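Laundry folding: is any machine there yet?
Home Automation > Robots and Appliances
9 replies

gistora_dan
Looking for a straight answer from people who work with this gear. My partner sent me another clip of a two-armed robot folding towels and wants to know why we still do it by hand. Can any machine take a full basket, sort it and fold it in an ordinary bedroom? Budget isn't the question yet.

Rogelio Dagdag
No. Towels from a squared stack, yes. A mixed basket, no. I maintain the flatwork line at a commercial laundry and our folder does 783 sheets an hour, but a person feeds it two corners at a time. Take the person away and it does zero.

pirno77
That's a 20-year-old design though. The learned systems don't need corners fed to them. The Pirno group put up a run in April: 143 T-shirts, random start, 100 folded to their standard without help.

Rogelio Dagdag
So 43 shirts on the floor or folded wrong. If my line did that I'd be out of a job by lunch.

pirno77
Depends what you compare it with. My teenager's rate is lower.

Sihan Ye
Both of you are measuring the fold, and the fold is the easy half. Once a shirt is flat with the collar located, the rest is a fixed sequence and an old industrial arm can do it. The hard part is going from a heap to flat. You have to find an edge you can't see, pick up one layer and not two, and let gravity open the thing out. Every grasp changes the shape, so whatever the vision system worked out a second ago is stale.

Hand grippers make this plain. Someone with good eyes and years of practice at dressing themselves is doing the thinking, and the only thing taken away is the fingertips. It is still awkward.

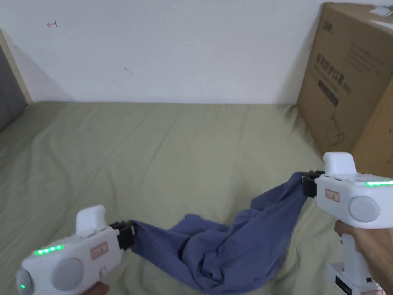 Blue cloth held at both ends, middle still bunched. Two-finger grippers, human hands behind them.

With bare hands you'd roll the hem between thumb and finger until you felt a single layer. A two-jaw gripper can't roll fabric like that. You let go, regrasp and look again. I timed myself with a similar pair on a grey tee and the flattening took 138 seconds. The fold after it was quick.

setska_user
Then put tactile pads on the jaws. Setska sells a set. Problem solved?

Sihan Ye
Partly. I've used them. They'll tell you one layer or two on a thick towel. On thin jersey the readings overlap and I wouldn't trust them. They also wear, and the calibration drifts as they do.

Rogelio Dagdag
Where I'd push back on Sihan is the surface. A bed is a poor bench. The sheet wrinkles, the garment drags it along, and you lose your reference. Give the same grippers a hard table at waist height and I'd expect that time to come down by a third. We don't fold on anything soft at work.

Sihan Ye
Agreed on the table. But the original question said an ordinary bedroom, and people fold on beds. If it only works on a hard table with nothing else on it, you've bought shop equipment and put it in a house.

hau_colour_labs
We trialled a Hầu arm for sorting by colour ahead of the wash. Sorting worked well enough that we kept it. Folding we gave up on after two weeks. Socks went to the reject bin almost every time, and anything with a hood jammed the queue behind it.

gistora_dan
Thanks all. Reading this as: sorting possible, flat items possible if someone feeds them, mixed clothes no. Does anyone have numbers for fitted sheets?

Rogelio Dagdag
We do fitted sheets by hand. Two people.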